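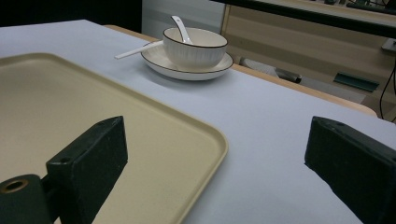 Marites Bañez says she'd have settled for a bus on market days and been glad of it, so when the letter came saying the 14 would be running every weekday again between Lumanlan and Tenton she read it standing up in the hall with her coat still on, and then read it again to her sister over the telephone.

Plenty of people in Lumanlan will have had a similar sort of morning. The 14 was taken off in July, on what turned into a very wet week, and those without a car have been managing ever since with lifts, taxis and a good deal of putting things off until next time. Now the operator, Hasar, has confirmed that the bus will be back in the new year, with two journeys each way, one in the morning and one in the middle of the afternoon. It isn't the timetable people remember from the old days, but it gets you into Tenton with time for the chemist, the bank and a bit of lunch, and it gets you home again before the lamps are lit for most of the year.

The petition asking for it gathered 1,554 names. That is a great many for a valley this size, even allowing for the Tenton people who signed because they have a mother or an uncle out at our end. Copies were kept on the counter at the post office, in the waiting room at the surgery and in the Duteo café on Tenton high street, where the pen went missing so often that it ended up tied to the till with a length of garden twine.

It was at the Duteo that we met Mrs Bañez and a few of the other regulars to hear how they felt about it all. The café has always been the unofficial waiting room for the 14, being only a step from the stop, and there was the usual argument about who was paying. Most of the talk was of hospital appointments. One lady had been going in for her eyes and had been obliged to ask three different neighbours in turn, all of whom were perfectly kind about it, and she said the kindness was very nearly the hardest part, as she had never in her life been a person who asked. A gentleman from Chapel Row had given up his evening class. He had got as far as the past tense in Italian and was afraid it had all gone again by now.

Mrs Bañez had been riding the 14 for over 14 years when it stopped, first to her job at the school kitchens in Tenton and later, after she retired, more or less out of habit. She knew the drivers by name and they knew which gate was hers. She told us she had missed the view from the top of Fallow Hill more than she expected to, where the road bends and you get the whole of the reservoir for a moment before the hedges close in. You can't look at it properly from the passenger seat of somebody's car, she said, because it would be rude not to be talking.

Now for the practical side, which we will try to set out as plainly as we can, as there has been some confusion at the post office.

The new service will follow the old route out of Lumanlan as far as the garden centre. From there it will stay on the main road and won't go round by Nether Lane, where the parked cars had been giving the drivers trouble for years. Passengers from Nether Lane will need to walk down to the stop by the garden centre gates. Hasar says a shelter there is being looked into, and we shall believe in the shelter when we can stand under it, but it is good to know that the question has been asked. Bus passes will be accepted on both journeys. Children travelling to the swimming baths on their own should have the exact fare, as the drivers will be carrying very little change.

There is no Saturday bus for the present. That is a disappointment to the young people with weekend jobs in Tenton, and several of their parents have already written to us about it. The company's answer is that weekdays come first and that Saturdays will be talked about again once it can see how many are travelling. If you would like a Saturday bus, then, the most useful thing you can do about it is to get on the weekday one.

We should also mention that the stop outside the old dairy has moved a short way up the hill, to the wide bit of pavement opposite the letter box. The old post is still standing and still has a timetable in it, and that timetable is wrong in every particular. Please don't wait there. We have asked for it to be taken down.

Paper copies of the new times can be had from the post office and from the Duteo. The library van will have some too, once it is out on its rounds again after the holiday. Anyone who finds the small print difficult can ask at the post office counter for the large sheet, which is kept behind the parcels and which they are very happy to go through with you.

Mrs Bañez intends to be on the first one out. She has a pair of shoes that have been waiting to go to the mender's since the summer, and she has promised her sister a proper look round the shops, followed by a toasted teacake. She is hoping it will be one of the old drivers. If it's a new one she'll simply have to tell him which gate.

Posted 28/12/2021

Comments

Valley Walker
Lovely news and thank you for putting the bit about the dairy stop, I would certainly have stood there like a lemon. Does anyone know if they will take dogs? Mine is small and sleeps the whole way.

Pauline T
Very pleased for everybody but I do think Nether Lane has been hard done by. It is a steep walk back up from the garden centre with shopping and there's no pavement for the first stretch. Has anybody told Hasar about the pavement?

Reply from nether_lane_ken
I have, Pauline. They said it was a matter for the council and the council said to try the bus company. I've written to both of them again and put a copy of each letter in with the other.

jodie_m
no saturdays is a real shame, my lad has had to turn down shifts at the bakery. we'll be using the weekday one as much as we can so hopefully they notice

Old Tentonian
Dogs always used to go free on the 14 at the driver's discretion, and I never knew a driver say no. Please could the gentleman doing Italian get in touch with the library? The class has moved to the afternoons and there is still room in it.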